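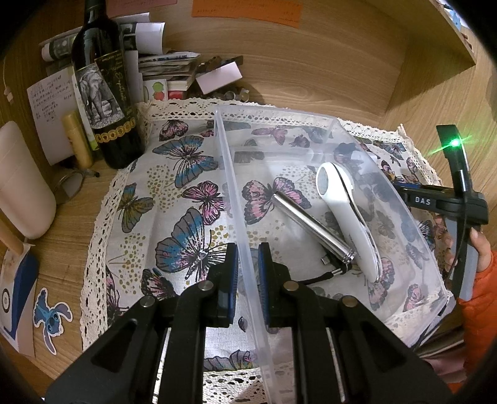

Two hand-held grippers at a clear plastic storage box. The near one has blue textured finger pads.

Granen blue finger pads, set of 2
Item 471, for parallel-jaw hand-held grippers

The Granen pads are textured on the gripping side and are made for people who use the gripper many hours in the day. One set is enough for one gripper. The pads are sold by Prerkska from our workshop in Clunmont, and they come with screws and a small key.

When to change the pads
Look at the texture under a lamp. If it is flat at the tip, the pad is finished, even when the rest looks good. Thin walls, such as the side of a plastic box, are where a worn pad slips first. In our workshop test, Odette Bailly closed one pair on a box wall 1,327 times before she saw the first flat place. With rough objects you must expect less.

How to mount
Switch off the gripper and open the jaws completely. Remove the old pad and clean the jaw with a dry cloth. Please do not use oil or alcohol here, the seat of the pad does not like it. Put the new pad with the arrow to the tip and turn both screws by hand, then a quarter turn with the key. Close the jaws slowly. The two pads must meet flat along all their length. If you see light between them at one end, loosen the screws and begin again.

Always change both pads together. After mounting, make the zero position again in your software, or the opening value will be wrong.

Care of the linkage
Once in the week, move the jaws by hand and feel the pins at the side plates. Dust can be removed with a soft brush. If a pin has play, send the gripper to Régis Chauvin at the repair desk and do not tighten it yourself.

Also available: Rolland side plate kit, item 117.
Mounting notes revised 27th February by Inès Lacroix.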